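Ticket 1276
Subject: Intermittent failed grasps on flat square during visitor demonstration
Site: Trellow, demonstration bench 4
Opened by: Malachy Quinlan
Opened: May 12, 2022
Priority: Normal
Status: Closed

Problem as reported

The pick-and-drop demo on bench 4 started missing its pick partway through the morning session of the open day. The arm moves to the pregrasp pose, descends, closes and lifts with nothing held. The controller reports a completed cycle each time, with no fault code. Visitors from Mughal were at the bench for the first three misses. The session was moved to bench 2 and bench 4 was left powered for diagnosis.

Configuration

Arm controller: Retov, release 339
Gripper: two-finger, long tapered fingers
Task software: Titari demo package, square-to-basket routine
Last calibration: February
Changes since last good run: bench moved to the visitor area, wrist camera removed and refitted for transport

Log

Entry 1. Restarted the task software and cleared the saved object poses. First cycle after restart failed in the same way. The detector finds the square every time and the confidence score is normal, so the problem is downstream of detection.

Entry 2. Ran the fingers through open and close by hand from the pendant. Full travel both ways, no binding, no difference between left and right. Swapped the finger cable with the spare. No change. Original cable put back.

Entry 3. Suspected the room lights. The visitor area has overhead panels that the lab does not, and part of the bench is in shade. Repeated the run with the panels off, then with the blinds down. The reported position of the square moved by less than a millimeter between the three conditions. Lighting ruled out.

Entry 4. Stepped the routine one move at a time and held it short of the square.
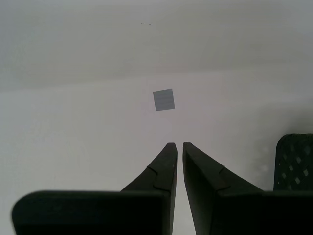

With the routine paused I compared the commanded tool position against the pose given by the detector. The two agree in software. Measured on the bench with a steel rule, they do not: the fingers come down to one side of where the detector says they should be. The offset is the same in direction on every attempt and does not depend on how the square is rotated. A constant offset like this points to the camera-to-tool transform and away from the grasp planner.

Entry 5. Checked the transform file. It carries the February values. The camera mount was taken off for the move and nobody reran the hand-eye calibration afterward. The mount has slotted holes, so it can go back on a little out of position and still look square. Tightened the mount screws, which were finger tight on one side.

Entry 6. Ran the calibration routine with the standard board. The first attempt was rejected by the software for too few usable poses — I had the board too close to the basket and the arm skipped the poses on that side. Moved the board toward the middle of the bench and ran it again. Accepted. Saved the new transform under a new file name and kept the old one.

Entry 7. Ran 40 cycles with the square placed by hand at a different angle each time. All 40 picks held and all drops landed in the basket. Bench 4 was returned to the open day for the afternoon session.

Root cause

Outdated hand-eye calibration after the camera mount was refitted.

Follow-up

Add a calibration step to the bench move checklist. The present list covers power, network and the emergency stop only.

Ask Retov support if the controller can raise a warning when the gripper closes fully on a pick. A full close with nothing held is currently logged as success, and the demo carries on to the drop — this cost most of the time spent on the ticket.

Replace the slotted camera mount with the pinned version. Part requested, no delivery date yet. Until it is fitted, bench 4 is not to be moved without a calibration run at the other end.

Closed by: Malachy Quinlan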